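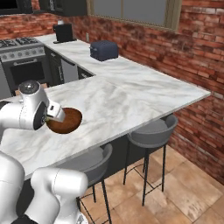
How Do You Buy a Robot Arm?

Suppose your school decides it wants a robot arm for the kitchen. Everybody is excited. Then a grown-up opens a spreadsheet, and the excitement goes to lie down for a while.

Buying a robot is a bit like getting a dog. The dog has a price. So do the bowl, the bed, the vet, the fence and the second bed, after what happened to the first one. Grown-ups call the whole pile of costs a budget. A budget is a list of everything you will pay for, written down before you pay for it, so that you can be upset early and get it over with.

What goes on the list?

First, the arm. Robot arms come in different sizes, and the two numbers to look for are reach and payload. Reach is how far the arm can stretch. Payload is how much it can lift. If the arm can't reach the sink, you have bought a very expensive coat rack.

Next comes the gripper, the part that does the holding. Here is a surprise for first-time shoppers: the gripper is often sold separately. Yes, you can spend all your money on an arm and find that it has no hand. Let's say the Drevon catalog sells a gripper with two fingers, and spare fingertips at 30 dollars a pair. You will want spares. Fingertips rub against bowls and cups all day long, and they wear down the way the soles of your sneakers do.
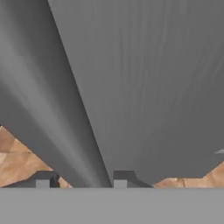 Brzozowska thinks people fuss too much over fingers and should put the money into training, on the grounds that a plain gripper run by someone who knows what they're doing beats a fancy one run by someone who skipped the manual. This is a fair point. It is also why training gets its own line on the list, right under the spare parts, where people try not to look at it.

How much is it all, then?

Let's do a small one. Say our school only wants gripper bits for now, and it has 400 dollars.

Spare fingertips, 5 pairs at 30 dollars each: 150 dollars
A Doller carrying case: 46 dollars
Total: 196 dollars

Take 196 away from 400 and you have 204 dollars left. At this moment somebody always suggests stickers. Be strong. Some of that money should stay right where it is, in a part of the budget called the contingency. That is a long word for "something will break in December."

Try it on a computer first

A real bowl that hits a real floor costs money. A pretend bowl that hits a pretend floor costs nothing, and you don't have to sweep. So planners often build a kitchen inside a computer, put a pretend arm in it, and see whether it can get to everything. This is called a simulation. Say you use a program named Inero. You could move the counter, swap the arm for a longer one and drop the same bowl all afternoon.

Simulations aren't free, of course. Someone has to build that kitchen, and builders of pretend kitchens like to be paid in regular money. Put it on the list.

Your turn

Pick one chore at home and plan a robot for it. How far must it reach? What is the heaviest thing it has to lift? Which parts will wear out? Write down a price for each part, add them up, and show the total to whoever usually does that chore - then hand them a chair.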